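Chapter 5
Surfaces: Where a Building Meets the Hand

Run your palm along the nearest wall. Go on, the book will wait! Is it smooth or gritty? Does it give a little when you push? Most of us live inside buildings for years without asking questions like these, and yet surfaces are the part of a building we know best. We never see the studs or the pipes. We see paint, tile, plaster and wood, and we touch them every day.

In Chapter 4 we followed the loads down through the frame of the Desera library and into the ground. Now we turn to the thin outer layers, some of them no thicker than a coat of varnish, and they are every bit as much fun. A finish has to keep out water, stand up to scrubbing, bounce light where it is wanted and soak up noise where it isn't. It also has to look right next to its neighbor, and that last job is harder than it sounds.

Take the town hall in Plostberg. When the architect Deirdre Mac an tSaoi was asked to redo its entrance, she had 22 finish samples carried into the lobby and left them leaning there through November, so she could look at them on gray mornings and under the evening lamps. Colors that had matched in the studio clashed badly by the front doors. She kept two. You will read her notes in Section 5.3, and they are a delight.

Joints matter too. Wherever one material stops and another starts, someone has to decide how wide the gap will be, what fills it, and which way the lines run. Grout lines are a gift to the eye: they let us judge the size and slant of a wall in an instant.
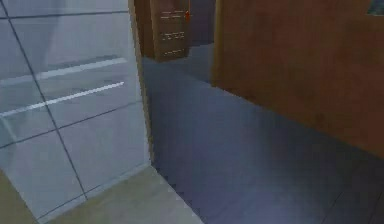 Figure 5.1 Tile and wood in a computer-rendered interior. Seen at a steep angle, the grout lines run on the diagonal.

Before you read on, pick one room you know well and sketch a single corner of it. Mark every change of material. Keep the sketch handy, as you will need it for the Krawczyk exercise on page 572.

Key terms: finish, substrate, joint, grout, sheen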